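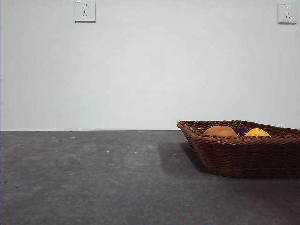
## 4. Setting up the fruit basket

Sketlow Household Handbook, section 4. Revised 2 April 2025 by Sewwandi Barua, replacing the version by Dennis Parsons, which ran to two pages and had a view on pears.

This section covers the grey table against the wall and the wicker basket that lives on it. Allow 10 minutes. It can be done in four, but then you will be the person who put the basket back with a peach stone in it.

### 4.1 Before you start

You will need:

- the wicker basket
- a soft dry brush (an old pastry brush does nicely, provided it has retired from pastry)
- a damp cloth and a dry one
- the fruit

> **Note:** The sockets on the wall behind the table belong to the kettle and the radio, in that order of importance. Don't trail either lead across the space where the basket goes.

### 4.2 Preparing the table

1. Take everything off the tabletop. "Everything" includes the post.
2. Wipe the table with the damp cloth, working from the wall towards you. Crumbs gather along the back edge and will wait there for years if allowed.
3. Dry it with the second cloth. Wicker left standing on a wet surface goes soft underneath and smells of pond.

> **Caution:** Keep the wet cloth off the wall sockets. If they need a clean, use the dry one, and leave the openings alone.

### 4.3 Preparing the basket

1. Tip the basket over the sink and tap the base. Expect bits.
2. Brush the inside along the weave, then across it. Do the floor last.
3. Run a finger round the braided rim and feel for loose ends. Tuck in any you find. Do not pull them. Imtiaz Dewan pulled one in December and we are now on our second basket.
4. If it is sticky, wipe only the sticky part and stand the basket somewhere airy until it dries.

> **Caution:** Wicker does not go in the dishwasher. Nor does it go in "just on the short wash".

### 4.4 Putting the fruit in

1. Check each piece first, including the side facing away from you. Anything soft goes to the kitchen to be eaten or made into something.
2. Start with the firm fruit. Lemons are ideal, being hard to bruise and harder to offend.
3. Lower each piece to the floor of the basket before letting go. Throwing is quicker and is how we came to own bruised apples. 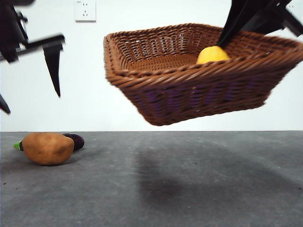

*Fig. 4.2: The basket with yellow fruit in it.*

4. Add softer fruit on top, and stop below the rim. Seven pieces is plenty. If you have bought more, you have bought too much fruit, and Socorro Cáceres will tell you so.
5. Keep bananas out. They ripen everything within reach and have a hook of their own.

### 4.5 Positioning

1. Carry the basket with both hands under the base. The rim is for looking at.
2. Set it down well clear of the table edge, with one long side facing the wall.
3. Leave a hand's width behind it so the air can get through the weave.

Check the contents every 2 days. Gayan Seneviratne has the rota; swaps are agreed with him beforehand.

For the vegetable rack, see section 7.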